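Mon 25 September

OK, people asked for the letter writing thread, so this is the letter writing thread. It's long. Get a drink.

I started writing paper letters again last December, when my phone was in the shop and I was bored out of my mind. I wrote to my aunt. She wrote back four pages, both sides, with a drawing of her neighbor's goat. I was hooked on the spot!

Since then I've been swapping mail through the Obi exchange, a list run by Aarti Kanaujia out of Hosteck. You fill in a form (what you like, what you can't stand, which languages you can muddle through) and she matches you by hand. By hand! There are 800 people on it now and she still reads every form.

My first match was Miłosz Nowakowski, who writes in green ink and has opinions on soup. We've been going back and forth for months and I still have no idea what his voice sounds like. I kind of love that.

Stuff I wish I'd known at the start, in no order at all:

Your first letter does not need a topic. Mine had three crossed-out openings and then I just wrote down what was on my kitchen table. That was plenty. He answered with what was on his.

Don't save up news. I used to wait until something big happened and then no letter got written for weeks. The best ones I've gotten were about a bus ride, a bad haircut, and a fight over a parking space that went on for two pages and had a twist in it.

Answer the questions you were asked!! I keep the last letter next to me and put a pencil tick beside anything I need to reply to. It feels like homework for one minute and then you're off.

Paper. I'm using the Jollier pad, the plain one with no lines, and I slide a lined sheet underneath so my writing doesn't head downhill. It still heads downhill, just a bit less. The pad is thin enough that a five-page letter folds flat.

Pens. Please just use the pen you have. I wrote my first ten letters with a ballpoint from a bank. I did cave and get a bottle of Celarus ink in the spring, the gray-blue one, and yes it is gorgeous, and yes it is on my good jeans forever.

Cards count as mail too, by the way. Some weeks I don't have five pages in me, and a card with two sentences on it is so much better than silence. I have a real weakness for red and gold. 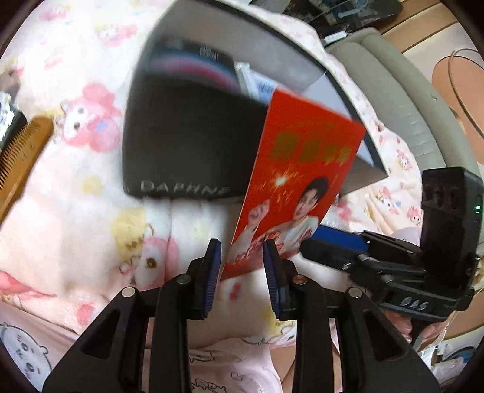 Red one, gold lettering.

Back to it. Handwriting! So many of you said "mine's too ugly." Mine looks like a spider fell in a puddle and went for a walk. One person on the list types everything on an old typewriter and fixes the mistakes with a crayon, and her letters are a total joy.

If you want to get neater anyway, slow down on the capitals and leave more space between words. That's it, that's all I did. My mom says she can read the whole thing now.

Envelopes: write the address before you put the letter in. I've learned this one the bumpy way. Also put your return address on it, every single time, even if the person has had it for years.

Postage. Weigh the thing. I spent most of the summer guessing and one of my letters to Miłosz came back to me after 21 days with a sticker on it. I opened it and read it, and wow, I had been very worked up about a squash plant.

A kitchen scale is fine for this. Mine is meant for flour.

How long should you wait for a reply? As long as it takes, really. Aarti puts a line in her welcome note that I copied onto my fridge: "A slow answer is still an answer." I've had one come in six days and one come in four months, and the slow one had pressed leaves in it.

Flat extras are the fun part. Tea bags, seed packets (inside your own country, check the rules), a recipe, a page from a free map, the crossword you couldn't finish so they can have a go. I sent one with three clues left and got it back complete, plus a rude note about my spelling.

Things I'd leave out: glitter. I'm begging. I opened an envelope in April and there is still some in my toaster.

I've also fallen down the hole of looking at cards of every kind, the ones with pop-ups and cut-outs and pictures made of dots, and I could post those all day. One of that last kind and then I'll behave.

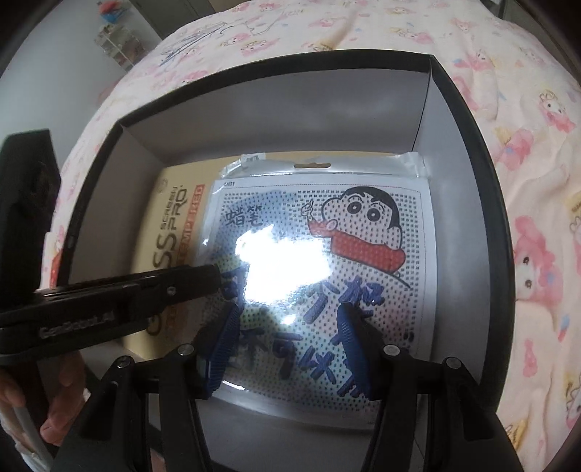
Dots, a cartoon boy and 蜡笔 in the corner.

Storage question came up twice, so: shoebox. One per year. I tried sorting by person and gave up in an afternoon – by date is so much nicer, because you open the box and get everybody's October all mixed together.

I do keep a little notebook of who I wrote to and the main thing I told them. Otherwise I tell the squash story to everyone twice. (I've told it to everyone twice.)

Someone asked about privacy. Good question! Use a PO box if you'd feel better that way, plenty of people on the list do. First name only is fine too. And if a match isn't clicking you can tell Aarti and she'll quietly find you another one, no hard feelings. It happened to me once, and I hear the other person is now very happy trading bird lists with a guy who is much better at birds than I am.

Kids, yes! My niece is seven and dictates hers. The last one was all about a snail and ended with "that is enough now, bye." I'm thinking of signing off everything that way.

What does it cost? I keep stamps to two letters a week and try hard not to look at the stationery aisle. The Jollier pad lasts me ages. The ink was a splurge and I'd guess there's about 400 pages in a bottle, the way I write.

For anyone who wants to try it without joining anything: pick a person you already know who lives more than an hour away. Write one page. Tell them what you had for lunch and ask them one thing you truly want to know. Put it in the mailbox before you reread it, or you'll never send it.

Forms for the next Obi round open this week, and Aarti says she's short on people who like old radios, swimming in cold water, or cooking for one. If that's you, please please sign up, there are folks waiting.

I'm off to answer Miłosz. He has asked me to defend putting corn in chowder and I have a LOT to say – I'm already on page three.

Replies are open, tell me who your first letter is going to!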